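Bindery and repair bench notebook, February
Started writing at 7:40 in the morning, kettle on, nobody else in yet

I promised Mireille I would get the whole Kestitz ledger business down on paper before I forgot which thread went where, so this is going to run long, and I'm sorry in advance to whoever has to read my handwriting when it gets typed up.

The ledger came back to the bench with the first gatherings hanging by one cord. It is a big heavy thing, 400 leaves of shipping accounts, and someone long ago sewed it with a thread far too thin for paper that thick. The thread didn't wear out so much as saw its way through the folds, and now every fold at the front has a little slot in it where the sewing hole used to be. I've seen this before on the Zinport account books and it always makes me a bit sad, because the paper itself is lovely - soft, strong, hardly a brown spot on it.

So most of yesterday went to guarding folds. Thin repair tissue, wheat paste let down until it drips off the brush like cream, and a good long press between blotters. I did 9 gatherings before my shoulders gave out. Mireille Khasawneh came by after lunch and pointed out that I was pasting too far in from the fold, and she was right, so the later ones are neater and will open better. Leaving the early ones alone, they'll hold.

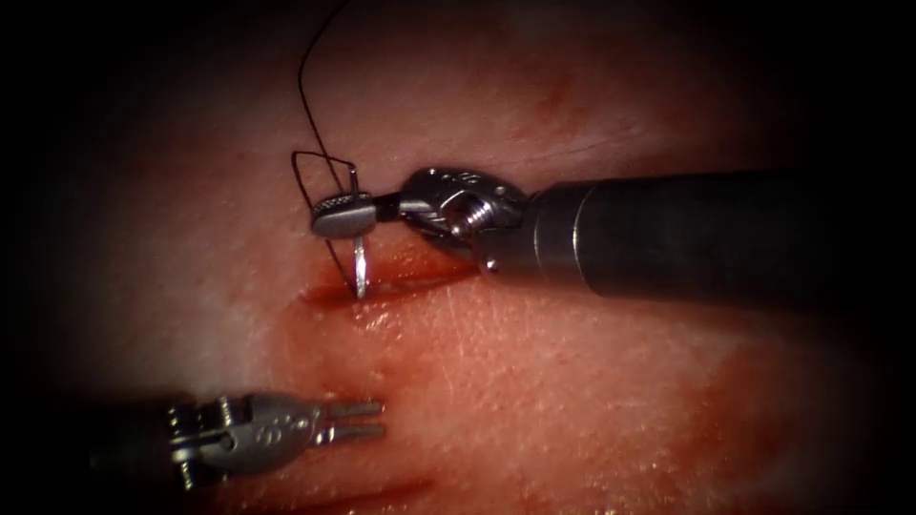 Needle-driver jaws on a jointed wrist, over the tissue surface.

Thread next, as that is the real question. I tried three weights on scrap gatherings made up from the same kind of paper. The finest one sank into the folds and gave almost no swell at the spine, which sounds nice until you remember that the guards add their own thickness, and then everything fights. The heaviest made the spine fan out like a deck of cards. The middle one, the unbleached linen from Long, sat just right after I ran it across the beeswax twice. Once isn't enough with this batch, it frays at the needle's eye by the second gathering and you end up muttering at it.

Note for anyone picking up the Long thread: cut it to an arm's length and no more. I know it's tempting to save yourself a knot.
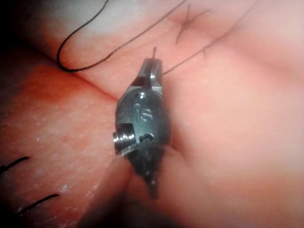 Knots, then. I've been using the weaver's knot inside the fold for joining on a new length, and I still like it best. It lies flat and it takes a tug well. Mireille prefers to join on the outside at the spine, where the glue will cover it, and we had a long, happy argument over the biscuits about it. Her joins are easier to make and easier to find again if the book ever needs to come apart. Mine don't leave a bump under the lining. We agreed to do the front half her way and the back half mine, and see what we think when the spine is lined.

I pulled the kettle stitches too tight on the first trial, by the way. The head of the block dipped in and looked pinched. Pull along the fold, always along it, and stop as soon as the slack is gone. 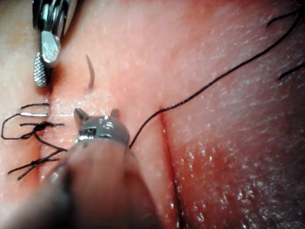
The cords are going to be a bit of a nuisance. The old ones are five in number and unevenly spaced, and I want to keep to the old stations so the new sewing lines up with the marks inside the covers. I drew them off onto a strip of card, which is in the drawer with the bone folders, labeled Kestitz. Please don't use it as a bookmark!

Leather can wait. The Javov calf is a shade too red, though it might calm down with a wash of something browner, and I have a few offcuts to play with before we commit. The last numbered page in the ledger is 2,886, in case anyone wants to check it against the slip when it goes back in the box (the clerk numbered several volumes straight through, bless him).
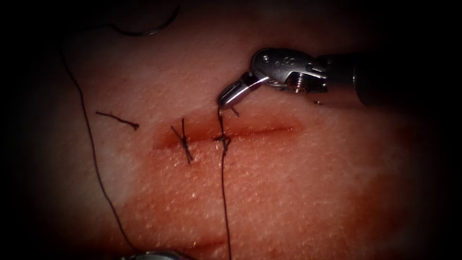 Still to do

Finish guarding the back gatherings, pasting narrow this time.
Wax enough Long thread for the whole sewing, and hang it on the peg by the window.
Order 200 sheets of blotter, as we're down to the stained ones.
Test the brown wash on a Javov offcut and leave it overnight.
Ask Mireille for her small sewing frame back, or at least the brass keys from it.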